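Small things in one box: how I keep the family table clear

Updated 11 Dec 2018

Our flat in Sturnton has one big table and everything happens on it. We eat there, my daughter plays there, I do the bills there and sometimes I cut fabric there too. For a long time I tried to buy my way out of the mess. I had a drawer tower, a set of canvas cubes, and a Wanik organiser with 40 little compartments which looked beautiful in the shop. At home each compartment became a small rubbish bin.

Now we use one box for the table. I will write down how we do it, maybe it helps someone with a similar flat.

Choosing the box

Use a box you already have before you pay for one. Biscuit and cookie boxes are very good for this. They are made to stand on a table, the corners are smooth and the colour is usually so strong that a child can find it from the other side of the room. Leave the label on. Children do not read "toys" on a neat white sticker, but they remember very well which box had the cookies.

Look for these points:

Straight walls, so you can stand a tall jar at the back.
A wide opening. Two adult hands should go in together.
Light enough for a child to carry when full.
No lid, or a lid you are willing to lose. Ours went missing in September and we do not miss it.

Filling it

Tall things go at the back, against the wall of the box. Then the medium things, then the soft or flat ones in front. If you throw everything in from above, the tall jar ends up across the middle and half of the space is gone.
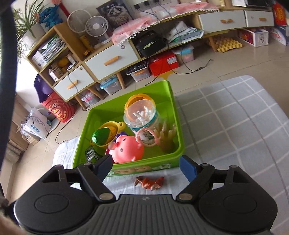
Green box packed, with the cotton swab jar standing at the back and only the fox still on the cloth.

You can put household things together with toys, if they are clean and safe for the age of your child. I know many people say never mix. In our house the mixed box works better, because the cotton swabs are used for painting and gluing and they always come out at the same time as the toys. What I do keep away from the box: scissors, batteries, medicine, coins, and any bead string that begins to get weak. Check the elastic of bracelets when you put them back. Pull it a little, and if you can see the thread between the beads, it goes out or gets a new string. For a child who still puts things in the mouth, take out the beads and the cotton swabs completely.

A bracelet can go around a jar instead of lying at the bottom. It does not tangle there, and you see it immediately.

Emptying it once a week

The box becomes heavy slowly and you do not notice. Once a week I take out everything, also the crumbs, and put it all on the tablecloth. My neighbour told me it is faster to only pick out the rubbish from the top. I tried her way for one month and found half a rice cracker at the bottom, so I went back to mine.

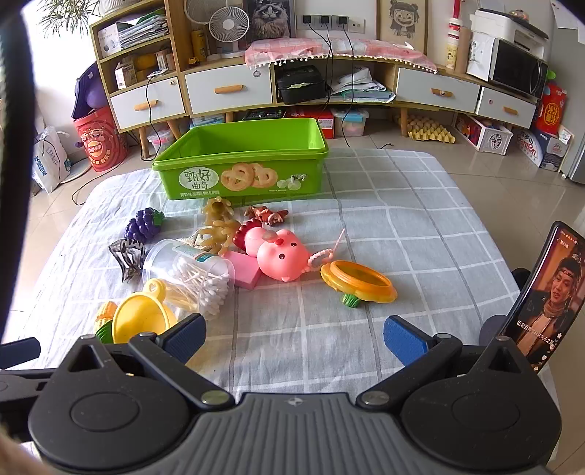
Sorting goes quicker when the box is really empty and stands at the far side of the table, with the opening free. Then you have the whole cloth in front of you and you only move things in one direction. I start with what does not roll. A pink sponge, for example, can lie flat wherever you put it, but a jar of cotton swabs tipped on its side with the swabs pointing out is asking for trouble, so I stand the jar up before I touch anything else. Funnels and other shapes with a hollow inside come next, and I look into them, as this is where the small pieces hide. The toy food and the animals are last and my daughter does them. She has her own order and I do not interfere.

Wipe the inside of the box with a damp cloth and one drop of dish soap, and dry the corners with a piece of kitchen paper. Do not put a sponge back if it is still damp. It makes a sour smell in two days and the smell goes into the plastic. I leave ours overnight on the window sill.

Washing the toys

Hard plastic: warm water, dish soap, old toothbrush for the grooves. Toy corn and toy grapes have many small bumps and they hold more dirt than you think.

Rubbery toys: soap and water also, but no hot water, and dry them well. If they feel sticky after, a very small amount of cornstarch rubbed in with the hands will fix it. Shake off the rest outside.

Hair clips: pull the hair out first with tweezers, then wash. Check the spring.

Anything that squeaks or has a hole: do not put it under the water. Wipe it only. Water inside does not come out and it becomes black.

About the tablecloth

A cloth with a light check or grid is practical for sorting. You can use the lines as borders, one area for toys and one for bathroom things, without any tray. Small dark objects show up well on it - I have found many lost screws this way. If yours slides, put a piece of non-slip mat from the kitchen drawer under each corner.

What to do with the papers

The box is only for the table. Papers are a different problem and I do not have a perfect answer. We push ours into one open shelf in the low cabinet, and when no more papers fit, I must sit down with a cup of tea and sort. I keep the bills and the school letters, the rest goes to recycling. Open shelf is better than a drawer for this job. In a drawer I forget them.

What it cost

The drawer tower was 2,000 and the Wanik organiser was 1,490, and both are now with my cousin in Mutmont. The mat for the tablecloth was 300. The box came with cookies in it.

Next time I want to write about the cabinet drawers, where I am trying dividers made of cereal boxes. The first ones bent after a week, so I need to find a thicker cardboard.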